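About Gurno

Gurno records examples of hand work for companies that train robots. We started in one room in Edberg and now have 16 benches in the old Mugo building, two streets away.

Most of our work is picking and sorting small parts. An operator guides the arm through the task, and the arm's movements are saved together with the view from the wrist. Each run is one example. A normal order is 400 examples per task, and we move the parts between runs so that no two layouts match.

Electrical parts make up our largest set. It covers push buttons, circuit breakers, pipe clamps, indicator lights and enclosure boxes, 216 items in all. Failed grasps are kept and labelled as failed. Customers can ask for them to be left out.

Ah-rin Yeo runs the benches and trains new operators. Tahira Janjua checks the recordings and deals with orders. Our labelling tool, Zultham, was written in-house and is not sold separately.

Visits are by appointment, Monday to Thursday. Please use the side entrance. 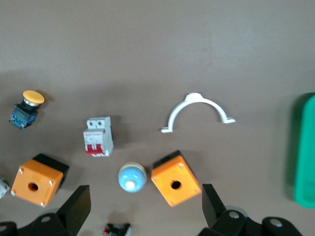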